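Geraghty 오픈형 작업함 208

제조사: Nunent
품번: 208
분류: 작업대용 금속 보관함 / 회색 계열
재고: 있음

제품 소개

Geraghty 208은 작업대 위에 올려놓고 쓰는 뚜껑 없는 금속 작업함입니다. 네 벽이 바닥 쪽으로 비스듬히 내려가는 형태여서 작은 물건이 모서리에 끼지 않고 바닥 가운데로 모입니다. 손을 넣어 바로 꺼내 쓰는 용도로 설계했으며, 칸막이는 기본 구성에 들어 있지 않습니다.

문구류, 청소용 스펀지, 테이프, 작은 생활용품처럼 크기와 모양이 제각각인 물건을 한곳에 모아 두고 분류할 때 주로 쓰입니다. 같은 부품만 대량으로 담는 경우에는 벽이 수직인 Patero 적재함을 권합니다. 적재함은 서로 쌓을 수 있지만 208은 쌓아서 쓸 수 없습니다.

기본 사양

재질: 강판, 무광 도장(바깥면)
안쪽 바닥: 밝은 회색 금속면
안쪽 벽: 경사형
뚜껑: 없음
안쪽 깊이: 200mm
무게: 11kg
구성품: 본체, 미끄럼 방지 패드 2장, 설명서

설치

평평한 작업대 위에 놓고 사용합니다. 목재 상판에는 동봉된 패드를 본체 밑에 깔아 주십시오. 물건을 자주 넣고 빼면 함이 조금씩 밀릴 수 있으므로 윗테두리 모서리를 퀵그립 클램프로 눌러 고정하는 방법이 가장 간단합니다. 클램프는 별매입니다. 테두리에 구멍을 뚫어 나사로 고정하면 보증 대상에서 제외됩니다.

클램프를 조일 때는 테두리가 휘지 않을 정도로만 힘을 주십시오. 고무 패드가 달린 클램프를 쓰면 도장면에 자국이 덜 남습니다.

담을 수 있는 물건

일상적인 크기의 물건이면 대부분 문제없습니다. 테이프 디스펜서나 스펀지처럼 바닥에 납작하게 놓이는 것은 가운데에, 길쭉한 블록 모양 물건은 벽에 기대어 두면 집기 쉽습니다. 아기용 젖꼭지처럼 입에 닿는 물건은 분류 연습이나 진열용으로만 넣고, 위생 보관함으로는 쓰지 마십시오.

액체가 든 용기는 세워서 보관하기 어렵습니다. 바닥 이음매에는 방수 처리가 되어 있지 않습니다.

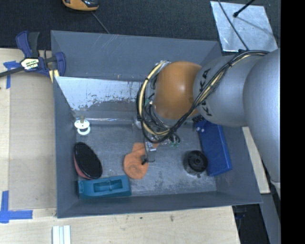 바닥과 안쪽 벽은 도장하지 않은 금속면이라 사용하면서 긁힌 자국과 얼룩이 생깁니다. 기능에는 영향이 없으며 교환 사유에 해당하지 않습니다. 적갈색 얼룩이 눈에 띄면 마른 천으로 먼저 닦고, 남은 부분은 중성세제를 묻힌 천으로 문지른 뒤 물기를 완전히 제거하십시오. 철 수세미는 흠집을 깊게 만듭니다. 습한 창고에서는 한 달에 한 번 방청유를 얇게 발라 두는 것이 좋습니다.

함께 주문하는 품목

미끄럼 방지 패드 추가분
Patero 적재함(수직벽, 적층 가능)
Purnimness 방청유, 스프레이형

주문 및 배송

8월 22일 이후 주문분부터 패드가 두꺼운 것으로 바뀌어 출고됩니다. 본체 규격은 같습니다. 이전 주문에 포함된 얇은 패드도 그대로 사용할 수 있으며, 새 패드만 따로 구입할 수도 있습니다.

제품은 조립된 상태로 배송됩니다. 받으신 뒤 테두리와 모서리에 찌그러진 곳이 없는지 확인하고, 이상이 있으면 포장재를 버리지 말고 연락해 주십시오. 도장색 변경과 칸막이 제작은 별도 견적입니다.

규격 문의: Nunent 제품 담당 Matilde Louro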